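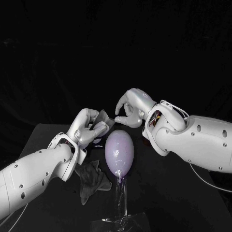
Figure 3: Balloon station, head camera view. Left hand holds the flat dark item, right hand coming in with index finger and thumb.

4.2 Collecting the two-hand examples

Most of the Nametti set is pick and place. Easy stuff, one hand does the work and the other hand waits. The balloon station is the part where that breaks down, so we give it its own section. Total for this station is 958 episodes, all teleoperated, all by operators who had passed the 2 practice tasks in Section 4.1.

Setup is kept plain on purpose. Black backdrop, black tabletop, one balloon on a clear stick, stick taped down at the front edge of the table. The tape matters more than we expected. In the April pilot at Grallwood the stick was left free and the balloon swung whenever a forearm brushed it, and a good part of those episodes had to be thrown out. Gray cloth stays on the table throughout and is not moved between episodes unless a hand moves it. We did not try to control its shape.

Why a balloon. Shiny, light, gives way under a fingertip, and punishes too much force right away. Contact is hard to see from the head view alone, the hands cover the very spot you care about (see Fig. 3, both hands over the top left of the balloon). Wrist views were logged too but are not used in the baseline.

Operators were told to keep both hands in view and to stop dead if a cable snagged. No other style rules. We wanted the spread, slow and fast, clumsy and neat. Failed episodes are kept and flagged, not deleted, wich differs from the Zeng protocol.
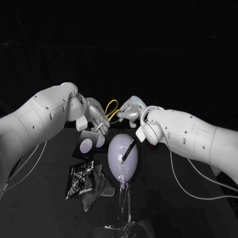
Figure 4: Tool variant of the same station. Slender white tool in the left hand, yellow-handled scissors in the right, black tape on the balloon, black packets on the table.

The tool variant adds clutter and a tool in each hand. Harder to label. A grasp on the scissors handles can look fine from the head camera and still be useless for cutting, so labelers mark grasp and use as seperate fields. Sessions were capped at 100 episodes, with a rest break every 5. Last session in the release is dated 1/16/21. Splits are by session, never by episode, otherwise near copies of the same layout leak into the test set. Numbers for the Narnham policy on both variants are in Table 2.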